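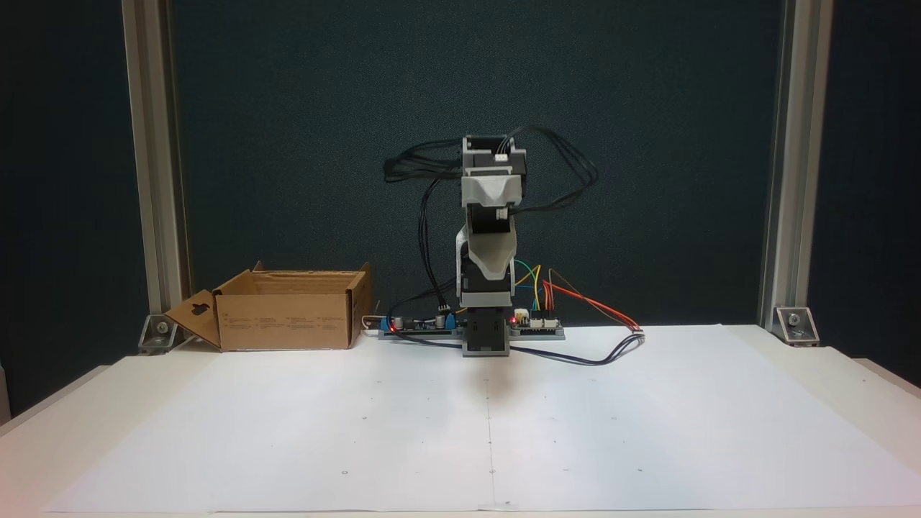
Bench tips, part 2: paper, cords, clamps

Posted by Gladys Lukumay, August 19, 2025

Quick one, typing this between jobs. Stuff that works on a small table when you only have the one table and it has to do everything. Skip to whatever you need.

Paper on the table

Big sheet of white paper. Cheapest work surface going. Small screws show up on it, drips show up on it, and you can write right next to the part you're working on. Left side, right side, "this one was loose", whatever.

Get a roll if you go through a lot. Mine is the Tunduvon end roll, up to 3000 sheets' worth if you cut small, I cut large so who knows.

Tape the corners flat. Low-tack tape only. The regular clear stuff took the finish off my old table in two spots and I'm still annoyed about it.

Let it lie overnight upside down first if it wants to curl. Or roll it backwards around a broom handle, ten seconds, done.

Change it when you can't find a blank patch to write on. Copy your notes off BEFORE it goes in the recycling. Ask me how I know.

Something plain behind

A panel or board standing up at the back of the table. Keeps things from rolling off behind, and your eyes get a rest when you're looking at thin wires. White bounces more light. Dark is better for seeing white plugs and pale parts. I go back and forth. If you can only have one get white, you can always hang a dark cloth over it.

Foam board bows after a summer in a garage. Hardboard with a coat of flat paint hasn't moved on me yet. Not gloss! Gloss throws the lamp right back at you.

Cords and thin wires

Leave slack anywhere something bends. A nice fat loop. Tight looks neat and then it pulls on the plug every single time.

Tie loosely. Hook and loop strips over zip ties, you will be back in there. If you must use zip ties leave a finger's gap and snip the tail flush, those ends scratch like anything.

Label both ends. Both. A bit of masking tape folded over like a flag, pencil not pen (pen smears).

Power off before you unplug or move any of it. Pull on the plug body and not the wire. If it's stuck wiggle it side to side a little, don't yank.

Run power cords off one side of the table and keep your coffee on the other. Use a strip with a switch you can reach sitting down. Mine is a Koech, screwed under the front edge, best 55 minutes I ever spent on that table and yes it should of taken ten.

Open circuit boards: nothing metal near them. No loose screws, no tweezers parked on top, no foil from your sandwich. Up on a mount or some kind of stand is better than flat on the table anyway.

Dusting around all that: soft dry paintbrush, power off, slow. No damp rag. 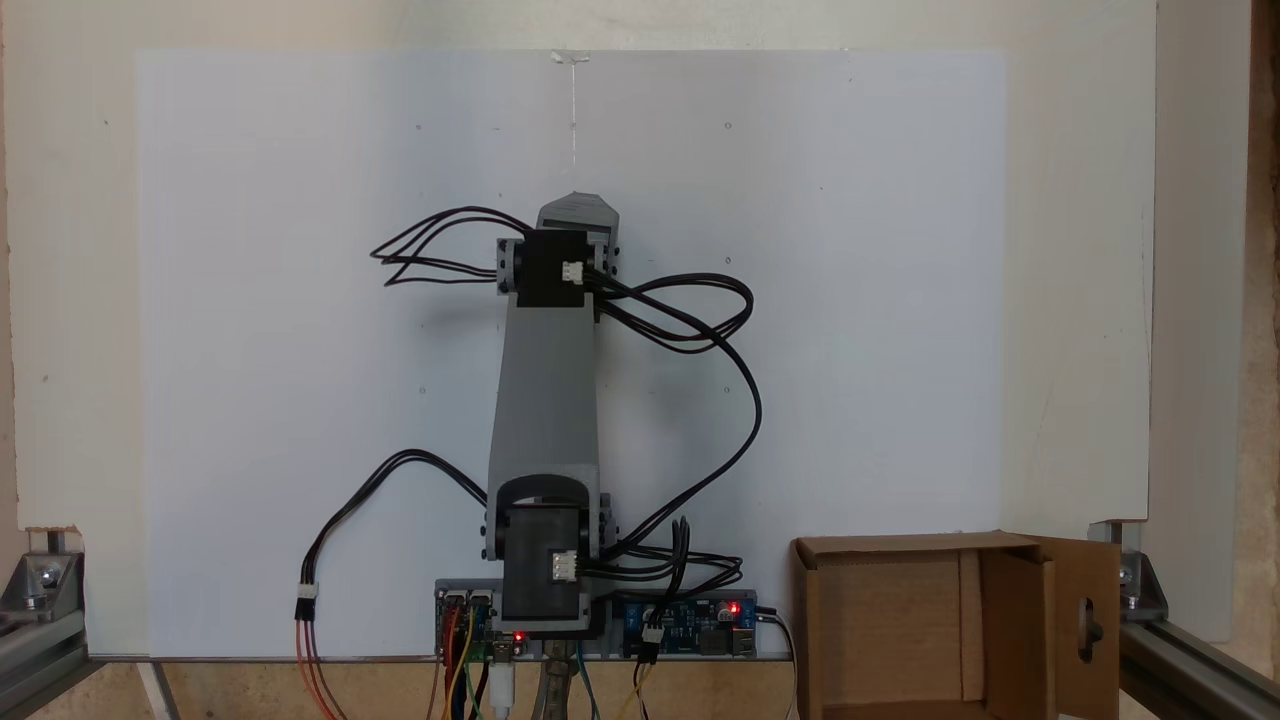

Clamps, including the ugly ones

A rusty clamp still clamps. I don't throw them out unless the screw is bent or the pad's gone. To bring one back: wire brush the threads, wipe, drop of oil, run the screw all the way in and out a few times, wipe agian. Skip oil on the jaws.

Scrap of wood or thick cardboard between the clamp and the table. Every time. Two dents in mine from the one time.

Snug, then a quarter turn. Check it after lunch, things settle.

Anything tall and narrow gets clamped before you work on the top half. Doesn't matter how heavy the base feels.

Small screws

Muffin tin. Or the lid of a jar with a magnet glued under it. I counted the Hulusau assortment box once when I was sorting it, 192 in there, and none were the size I needed. Buy the one size you use in a big bag.

Head stripped? Rubber band between the driver and the screw, push hard, turn slow. Works maybe half the time. After that it's pliers and bad language.

End of the day

Switch off at the strip. Look for any little lights still on. Tools back on the wall, brush the paper toward you into a dustpan, lamp off.

Breltik bin labels are still peeling btw, will redo that whole section in November when I've tried the other kind.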